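### 3.2 Materials and layout of the mug shelf

The second part of the study deals with where a mug goes when it is not in use. In the diary entries from June, people often named a fixed spot for their cup and a coaster that went with it. Few of them could say how the pairing started. We collected 200 entries, and the word "mine" was used for coasters nearly as freely as for mugs. Belhaj coded the entries first and Daneshvar coded them again without seeing the first set of codes. Where the two disagreed, the entry was read aloud and settled by discussion.

For the table layout we wanted drinkware that looked collected over time. A matched set would have told us little about pairing, as any cup could then stand in for any other. The mugs therefore differ in color, width and glaze, and the coasters differ in material. Wood, cork, woven rattan and knitted yarn were all used. Wood and cork are the materials most often named in the diaries. The knitted coaster follows several entries that mention a handmade one kept for a particular cup.

We treat a coaster as *claimed* when a mug rests on it and as *open* when it holds nothing. A mug held over a coaster without resting on it is coded as *in transfer*, whichever way it is going. This third code was added late. In the first draft of the scheme such cases were forced into one of the other 2 codes, and the coders split on them more than on anything else.

The cork coaster shaped like an animal paw needs a separate note. Its outline is irregular and its printed pads are easy to recognize, so it serves as a landmark in the row – coders could name the neighbors on either side of it without measuring. It is coded as open in each view in Figure 2 where it appears.

Pairings were not held fixed. The white speckled mug has a clear coaster beneath and beside it in the second view of Figure 2, while in the fourth it rests on a round brown wooden one. The coding sheet takes each view by itself and carries nothing over from one to the next. Darker containers and brightly colored mugs away from the coasters, as in the third view, are entered on the sheet as *unpaired* and left out of the coaster analysis.

**Figure 2.** Drinkware in the table layout. First: the row of mugs and coasters along the back of the tabletop. Second: a closer view of the row, with the paw coaster open. Third: the inside of a dark gray container, with part of a yellow mug to the right. Fourth: a white cup tilted over the rattan coaster, coded as in transfer.

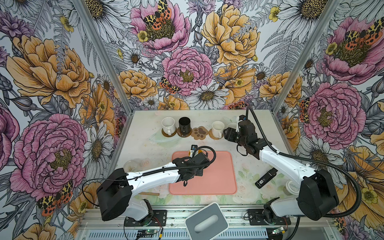
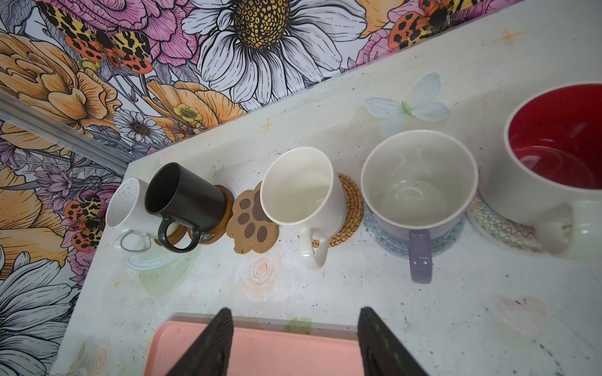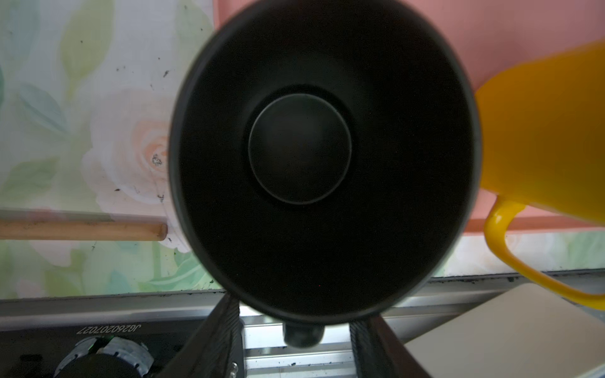
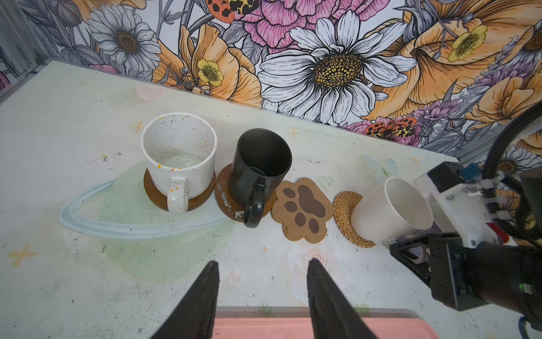 ### 3.3 Coding of handle direction

Handle direction was recorded as toward the front, toward the back, or to one side. It was left blank when the handle could not be made out. We kept this variable apart from the coaster codes, as the diary entries rarely mention handles – people wrote about place and color far more often.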